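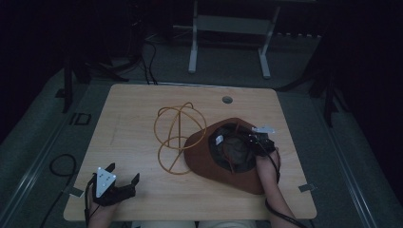
Wood tables, part two

OK so last issue's bit on water rings got more mail than anything since the gutter piece, 57 of you wrote in, and I can't answer everybody one by one this week. Deadline is tonight. So here's the lot in one go, in no real order.

White rings first. White means the moisture is in the finish and hasn't reached the wood. Good news. Leave it alone a day or two, plenty of them fade. Still there? Hair dryer on low, keep it moving, hand's width off the surface. Or a cotton cloth and a dry iron on the lowest setting, a few seconds, lift, look. Don't walk away to answer the phone. Several of you asked about mayonnaise. It does work sometimes, it's the oil, but then your table smells like a sandwich. Plain mineral oil overnight does the same job.

Dark rings are a different story. Water got through and found the wood, usually oak, and you won't iron that out. Oxalic acid will lift it but you have to strip the finish first, and you need gloves and a mask and a window open. If it's a table you love, pay someone.

Which finish have you got? This was the big one – half the letters come down to it. Easy test, somewhere hidden, underside of a leaf or behind a leg. Dab of rubbing alcohol on a cotton swab. Goes sticky, it's shellac. Nothing? Try a drop of lacquer thinner. Goes soft, it's lacquer. Still nothing, it's probably polyurethane and you can relax a bit, that stuff is tough. If a drop of water soaks in and leaves a dark spot in a few minutes you have oil or wax or not much of anything, and it's time to do something about it.

Light woods. Maple, birch, ash. People baby the dark furniture and forget these, then wonder why it's gone yellow. Two reasons mostly. Sun, and oil based finish, which ambers as it ages no matter what you do. If you are refinishing a pale top and want it to stay pale, use a water based finish. It raises the grain on the first coat so it'll feel like a cat's tongue, don't panic, light sand with 220 and go again. Three coats minimum on anything you eat off of. 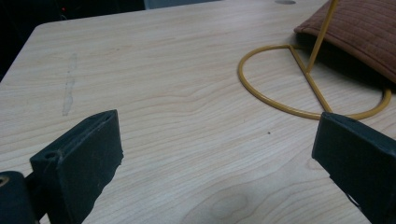
Pale top, fine wavy grain. Wipe and sand along lines like these, never across.

Veneer. Ferhat Toprak wrote from the Cilard end of town to say he went straight through his with a belt sander and could I warn people. Consider yourselves warned. Modern veneer is thin, thiner than you think, some of it no more than a couple sheets of paper. Hand sand only, fine grit, stop early. To tell if it's veneer look at the edge: if the grain on top carries on over and down the end like one piece of wood, it's solid. If it stops dead at a seam, veneer. Rounded corners with a separate strip run around them, also veneer nearly every time.

Cleaning. Damp cloth, drop of dish soap, dry cloth right behind it. That's all, that's the whole secret. Spray polishes with silicone in them look great for a week and then nothing will ever stick to that surface again, ask anyone who's tried to refinish one. I use the Jurell soap because the hardware store carries it, any mild soap is fine.

Heat. Keep tables off the radiator wall if you possibly can. With the furnaces all coming on in October the air goes dry and tops shrink across the width, and that's when you get splits and those gaps at the breadboard ends. A pan of water near the vent helps some. A real humidifier helps more.

Sticky tops. Mrs. on Harbor Road (couldn't read the signature, sorry) has a dining table that grabs the placemats. Usually years of polish and hand grease. Mineral spirits on a rag, small patch, see what comes off. If the rag is brown and the patch is smooth, keep going. If the patch gets worse the finish itself is breaking down and you're looking at a redo.

And rags. Please. Anything with linseed or tung oil on it gets laid out flat outdoors to dry, never balled up in the trash. They heat up by themselves and they do start fires.

Prices, as people asked. Eetu Hämäläinen quotes from $165 to refinish a small kitchen table, $200 if he has to strip paint, more for anything with leaves. He's booked into next month allready so call soon. Leave a message, he doesn't pick up while he's got the mask on.

Swap shelf has two half cans of paste wax, one clear and one brown, plus a stack of sandpaper. First come.

Next issue is chairs. Wobbly ones, cane seats, what glue to use. Send questions to the usual box by the 20th and please print your name.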